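July
Posted by the Rurkell desk

Leave the river its sand

I grew up four streets back from the Drurkuritz river, and I've been cranky about sand mining there for years. So when the council put up a plan to let another 41 pits open along the lower bank, I did what any sensible person does and wrote a very long letter. They sent me a form reply. So you're getting the essay instead!

My gripe is pretty simple. A river moves sand at its own pace, and we take it out by the truckload. The bank at Velavau has gone back 70 metres in my lifetime, and the old ferry steps now end in mid-air (my cousins used to fish off them). Meanwhile the wells on that side taste salty by the end of the dry.

I know the builders need it. My own house is full of the stuff, and I'm hardly going to pull down the kitchen on principle. But Kashyap quarry sells crushed rock that does most of the same jobs, and it costs 500 a load more – a fair price for keeping a riverbank, if you ask me.

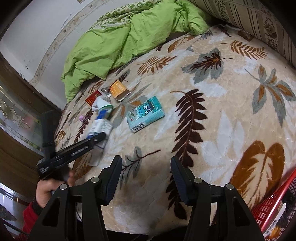 And please, can we stop pretending a fine does anything? The last operator paid his and had the diggers back in the water 4 days later. Take the licence off him. Put the fee money into replanting the bank, and let the neighbours see the books. I'd happily turn up with a shovel myself, bad knee and all.

Related
Velavau wells: what the salt readings mean
Who checks the trucks at night?
Mangroves on the Drurkuritz, a short history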